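How to Fix a Sticking Interior Door Without Taking It to the Dump

My pantry door started sticking in March. First it was a little tug at the top corner, then I was hip-checking it every time I wanted cereal, and by the end of the month it had scraped a nice pale stripe into the jamb. I put up with it for way too long! The whole repair took me one morning and most of it was sanding, so here's how I did it, including the part where I had to go back and redo a hinge.

What you'll need

A screwdriver (hand, please, more on that in a minute)
A pencil
A few 3-inch wood screws that match your hinge screws
Sandpaper, one sheet of coarse and one of fine
A block plane, if sanding isn't cutting it
A thin piece of cardboard, like a cereal box
Primer and a bit of leftover door paint

I spent 15 dollars, nearly all of it on screws and sandpaper at the hardware store in Odville. The plane was my dad's.

Step 1: Find the spot that's rubbing

Close the door slowly and look at the gap between the door and the jamb. On a happy door it's about the thickness of a nickel all the way around. Mine was fine along the hinge side at the bottom, pinched to nothing at the top of the latch side, and wide open near the top hinge. If yours looks like that, you've probably got a sagging top hinge, and you might not need to sand anything.

If you can't see the gap well, slide a piece of paper around the edge with the door shut. Wherever it catches, put a pencil mark on the face of the door. Don't mark the edge, you'll sand it right off (ask me how I know).

Step 2: Tighten the hinges

Open the door and try every screw, on the door side and the jamb side. Use a hand screwdriver. A drill will happily spin a tired screw until the hole is mush, and then you've got two problems. Two of the screws in my top hinge just went round and round.

For those, take the screw out and drive in one of the 3-inch ones. It'll reach past the jamb and bite into the framing behind it, which pulls the whole top of the door back toward the hinge side. Go slow on the last few turns and keep checking the gap. I got carried away and pulled mine so tight that the door started binding on the other side, so I had to back the screw out half a turn and try again.

We're in one of the older Brernenside houses, and the framing is hard as a rock. If yours is too, drill a pilot hole and rub a little candle wax on the threads.

Step 3: Shim a hinge if you need to

Sometimes the sag is at the bottom. In that case you can push the bottom hinge out a hair by putting cardboard behind the leaf. Trace the hinge, cut the shape out, loosen the screws, slip it in, tighten back up. One layer is usually plenty. Prop the door on a magazine while you do this so it isn't hanging on one hinge.

Step 4: Sand or plane what's left

Still sticking? Okay, now you can take some wood off. Wait for a dry stretch if you can. Doors swell when it's humid, and if you sand for the worst week of summer you'll have a drafty gap all winter. 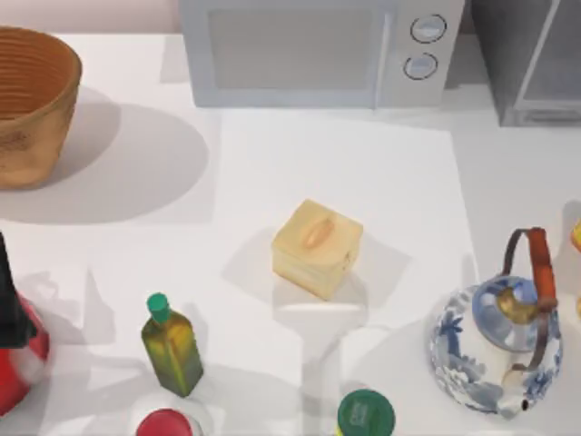
Start with the coarse paper wrapped around a scrap of wood, and take long strokes along the marked section and a few inches past it on both ends, so you don't dig a dip. Close the door, check, sand again. I did this maybe a dozen times. If you're getting nowhere, switch to the plane and set it very shallow, working from the corner toward the middle so the corner doesn't split. Then finish with the fine paper.

Step 5: Seal the bare edge

Please don't skip this one. Bare wood soaks up moisture and you'll be right back where you started. Brush on primer, let it dry with the door open, then do one thin coat of paint. Check the top edge of the door too while you've got the brush out. Mine had never been painted at all.

I left it open overnight before I trusted it, and even then I closed it gently for a few days. Fresh paint loves to glue itself to a jamb.

If the door is fine but won't latch, look at the strike plate first. That's a different fix and I'm still fighting with the one on our bathroom.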